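April, notebook entry for the open day, written up the same evening with my shoes off

Well, we got through it, and I enjoyed it a good deal more than I thought I would! Carleen Quinlan had the first group at the door at five to ten, which was early by anyone's clock, and I was still hunting for the extension lead that lives under the Gemanport bench (it was back in the Haklow cupboard, where I had put it myself). For anyone reading this later, we had two visiting parties, the Stanholm college people in the morning and a mixed bunch of families after lunch.

I did the talk at the table, and Rhys Waaka did the laptop side, showing the recordings on the big screen and fielding anything with the word "network" in it. I'd planned ten minutes of talking and then the kitchen task. The morning group let me have perhaps three before they wanted to see something move, so I dropped the slides on the history of the Rewi project and went straight to it. Note to self: drop them for good. Everything in them came up in people's questions anyway, and it was much nicer to tell it that way.

The task we showed was the skimmer and the utensil stand. You wear a gripper on each hand, you pick up the skimmer, and you get it onto one of the hooks. It's a good one for visitors, I think, because they all have a drawer or a rail at home and they all have views on how it ought to be done. A lady from the college told me at some length about her mother's kitchen and I was sorry when we had to move on. 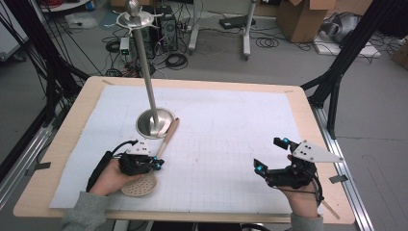

How many recordings do you need before the robot can do it on its own?

For this task we're aiming for 900 good ones, and then we train, test it, and most likely go back for more of whatever it gets wrong.

I gave that answer several times over the day and I ought to put it on the handout. People heard the number and looked at the hooks and you could see them doing the sums on how long somebody has to stand there. I told them we take turns and that the radio helps. Rhys added that the whole kitchen set stands at 2305 recordings across all the tasks, counting the old ones from before we changed the fingertips, which I'd rather we stopped counting, but that's an argument for another page.

The afternoon was louder. We let visitors try the grippers themselves, with Carleen helping them on with the straps, and the straps are the thing I want to write down properly. They're too long for children even at the last hole. Carleen folded a bit of foam in and it did all right, but we should have a small pair made up before the autumn visit. One boy of around 6 was better at the hooks than I am, quite calm about it too, and then wanted to know whether the robot would be told it was him who had shown it. I said his name would go in the notebook, and then in the rush I never got his name, and I feel bad about that. Carleen is going to ask the parents.

Things to fix, while I remember them:

The grid paper needs a fresh sheet before we record again. Too many elbows.

Practice takes from today are in their own folder. Please leave them out of the training set, lovely as they are.

The talk wants a spare skimmer to pass around, so that people at the back have something to hold - Rhys says he'll pick one up.

More chairs. We ran out in the afternoon and two grandfathers stood for the whole thing.

Leftover biscuits are in the tin by the kettle. Carleen has the sign-up sheet for the autumn, and she'd like it back with everyone's dates on it.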